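Sorting the fabric shelf, part two

The top half of the shelf went fine last month. The bottom half is where I keep everything over two yards, plus the curtains and tablecloths I bought secondhand and meant to cut up. It took me until 9 at night and I still have a bag left over.

My rule this time was to open every piece all the way before deciding on it. Last year I refolded things by the label and found out much later that a length of navy twill had a square missing from one corner. So each piece got shaken out, measured along the selvage, and written on a card. The cards come from Jollier and are a little too stiff, but they take pencil well.

The plain cottons were quick. The dots and checks were slower, because I like them more and kept stopping to think about what they could be.

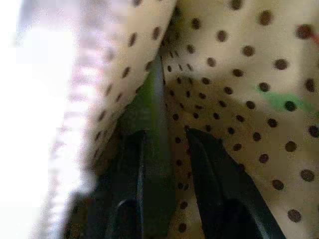
How do you fold a big piece so it doesn't crease down the middle?
Fold it in thirds lengthwise, then roll it loosely around a cardboard tube. I save the tubes from wrapping paper and trim them to 21 inches, which fits my shelf with a bit of room at the end.

Anything with a mark on it goes in a separate pile now. I dab with cool water and a drop of dish soap first, and if that does nothing I plan the cutting so the mark lands in the scraps. Cream and white fabrics get checked by the window - the lamp in my sewing corner is too yellow to show much.

I gave away the Hirvonen curtains, which were lined and too heavy for my machine. The green corduroy stays. In August I want to start on cushion covers for the porch bench, and the first job is finding zippers that match.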